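3.2 Scheduling and the service company

The first thing a visiting crew learns in Bamness is that the schedule is a work of fiction, and that the local service company wrote it. We followed nine productions handled by Faltov, a mid-sized firm that offers foreign broadcasters crews, permits, vans and a reassuring tone on the phone. Our material is the paperwork: 1087 call sheets, of which 1033 were legible and had a start time on them. The rest had coffee on them, or a phone number and the word "later".

Call sheets were coded by two readers working apart. Where they disagreed, the sheet was read again on a Thursday, when both were in the office and neither could leave. We recorded the planned start, the latest revised start and who had asked for the change. Figure 4 shows a simulated robotic arm at a pale gray table.

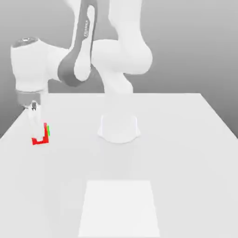
Figure 4. White robotic arm with dark gray accents, computer rendering.

3.3 Who moves the call time

Most changes came from the client's side, usually after dinner. Faltov's coordinators passed them on without comment and kept a private version of the day that ran 20 minutes behind the official one. Crews trusted the private version. Clients never saw it, and several praised the company for its punctuality.

Surdu, the smaller rival across the river, did things differently and sent a single sheet per day with no revisions. Its crews simply telephoned each other. We can say little about how often plans changed there, as phone calls leave no margin notes. The scheduling package Plundex was installed at both firms in April and was used mainly to print the sheets.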